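So I finally made it to the open day at Nunetti, the little tour company in Norkstead that plans trips to the Cusi valley, and I had such a good time! They'd put out coffee and maps (so many maps) and you could just wander up and ask anything.
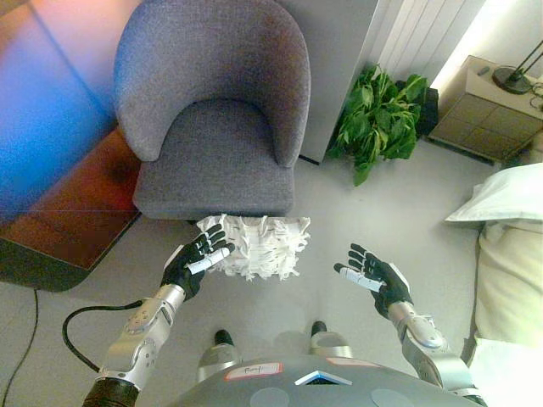

I mostly wanted to hear about the September walking trip. It's 65 miles over a week, with bags sent ahead by van, and the guides say you need to be okay with about 600 feet of climbing on most days. I can do that, I think? My knees may disagree.

The slideshow on Cuvham, the old market town where the trip starts, was my favorite part – I'd never heard of the place and now I want two extra nights there.
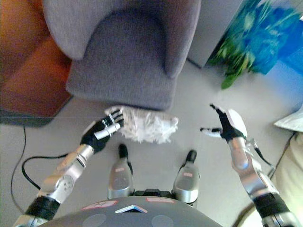
The deposit is $500, and you can move it to another date if plans change. I took the forms home and they're on the fridge now.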